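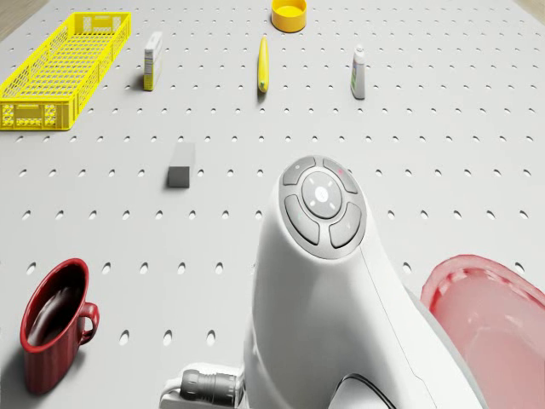 How to test whether a robot arm can put the shopping away (and what to believe when it says it can)

Every few months somebody in my family asks me when they'll be able to buy a machine that clears the kitchen table. My answer for a long while has been "not yet, but have a go yourself and you'll see why", and since more and more people have an arm at work, or at college, or running in a simulator on an old desktop, I thought I'd better write down how to have that go properly. You don't need to be an engineer. You do need a free afternoon, a pot of tea and a fair bit of patience with a machine that will miss a banana by the width of your thumb and carry on as though it had the thing in its hand.

The chore I use is tidying a table into a basket. It's a humble little job, any child of four can do it (whether they will is another matter!), and it contains nearly everything that makes housework hard for machines. I'd start in simulation, even if you've got a real arm to hand. Nothing gets broken, nothing has to be mopped up, and you can put every object back where it was with one click.

What you'll need

An arm with a simple two-fingered gripper, simulated or real.
A table it can reach all of, or nearly all of.
An open crate or basket with low sides.
A handful of ordinary things: a piece of fruit, a carton, a small bottle, a mug, a bowl, something square and solid.
A notebook. Paper is fine, and I prefer it.

Step 1: Write the chore down as you'd say it to a person

Before you touch any settings, write one sentence. "Put the food in the basket and leave the crockery where it is" is a good one. Then read it back and ask yourself what you've left out. Does a bottle count as food? Does it matter which way up the carton goes? You and I fill in those gaps without noticing, and the machine will fill them in too, only with something you didn't want. My friend Inès Langlois, who taught me most of what I know about this, makes her students agree on the sentence before they're allowed to switch anything on, and it does save arguments later on.

Decide at the same time what "done" means. I say an item is done when it's resting inside the basket and the gripper has let go and moved clear. Half in and leaning on the rim doesn't count, however fond of the thing you've become.

Step 2: Choose your objects with a bit of mischief

It's tempting to pick six boxes, and you'll get a lovely result and learn very little. A small cube has flat sides and the fingers can close on it from several directions. A banana is curved, so a grip that suits the middle may be hopeless near the end. A narrow bottle can be knocked flat by a hand that comes in slightly off line. A mug has a handle, and a bowl may be too wide for the fingers to go round, so it has to be pinched at the rim instead, and that's another skill altogether.

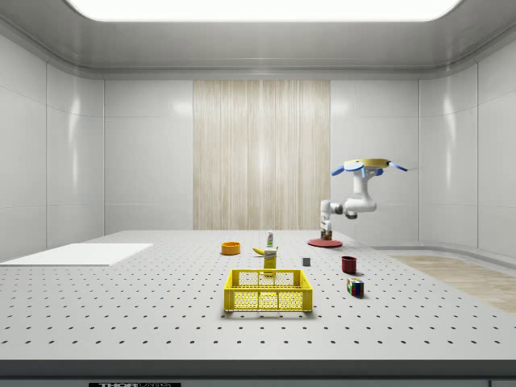
Try to include at least one thing that should be left alone. People forget this one, and it's the part that matters most in a real kitchen, where the shopping sits next to somebody's tea. A robot that puts away the carton beautifully and sweeps a full mug into the basket on the way has not helped you.

Step 3: Start close and easy, then spread out

For the first few goes, keep everything well apart, with the basket near at hand. Run it, watch it, and resist the urge to fiddle. Once it manages that, begin moving things. Stand the bottle just behind the carton. Turn the basket at an angle. Put the cube at the far side, where the arm has to stretch. Change one thing at a time – I know it's dull – or you won't have the faintest idea which change upset it.

If the arm hangs from above, check that its elbow clears the tall items as well as its fingers. I spent a whole evening blaming the grip when the elbow had been the trouble all along.

Step 4: Do 20 tries, and write down every one

One good run makes a nice film clip and tells you next to nothing. I do 20 for each arrangement. For each try I note which item was meant, whether it was gripped, whether it was let go in the right place, and whether anything else got moved. If I had to step in, even to nudge something by a finger's width, it goes down as a miss. Be strict here. It's very easy to be kind to a machine you've spent all day with.

Give it a time limit too. I use 2 minutes for each item, which is generous, and if you find yourself wanting to extend it, have a biscuit and don't.

Step 5: Sort the misses

Go through the notebook and put each miss in a group. I use these:

Didn't find it: went to the wrong place, or the wrong object.
Found it, couldn't hold it: slipped, or shut its fingers on air.
Held it, couldn't place it: dropped it early, or hit the side of the basket.
Did the job but spoiled another: tipped or shoved a neighbour.
Didn't know it had failed: carried on to the next item quite happily.

The last group is the one I look at first. A helper who drops a thing and picks it up again is still a helper, but if it doesn't notice, you have to stand there watching, and by then you might as well have tidied the table yourself.

So, can they do it yet?

For a narrow version of the job, in a place that stays the same, with things the machine has met before, the answer is often yes. That's why I'm more hopeful about a packing bench than about my own kitchen. Ionuț Vlad, who looks after the packing line at Tessier, has the better of it: his crates arrive in the same spot and his lighting doesn't change when the sun goes in. At home the basket wanders, the cat sits in it, and somebody has bought a different shape of bottle.

Please don't take a good score in the simulator straight into the house, either. Friction, soft packets, squashy fruit and shiny surfaces are all awkward to copy faithfully, so run your 20 again on the real arm, slowly, with empty mugs and the stop button under your hand. Keep both sets of notes side by side. Mine are in the same notebook, simulator on the left-hand pages and real arm on the right, and the left-hand pages are a good deal more cheerful.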